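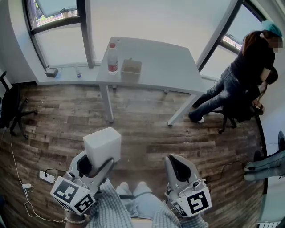
My strata levy went up by $200 a quarter in August, and most of the increase is paying for software. Our building manager, Masier, moved everything onto a portal called Prevolance. Repairs, parking permits, bin complaints and the minutes all live there now. The noticeboard beside the lifts came down the same week.

I don't object to the portal. I use it. What I object to is the removal of every other way of getting something fixed. Ring the office and a recording tells you to log a request. Email and you get a link. A woman on level 4 had a dripping hot water unit and no smartphone, so her neighbour logged it for her, and the request was rejected as coming from the wrong unit. 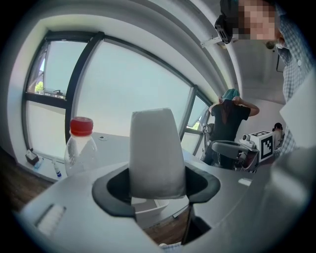

The usual defence is cost. Answering phones is expensive, and a building our size can't pay for someone to sit at a desk all day. Fair enough. But a phone line staffed for 2 hours each morning is not a luxury, and my sister's block, managed by Yordanov, has one. Her levies are lower than mine.

Owners should ask for this in writing before the next contract is signed. Put it on the agenda as a motion — a general grumble at the end of the meeting goes nowhere. Ask what the software costs each year, who owns the records, and what happens to them if the manager changes. Our contract is up for renewal in autumn and I've already submitted mine.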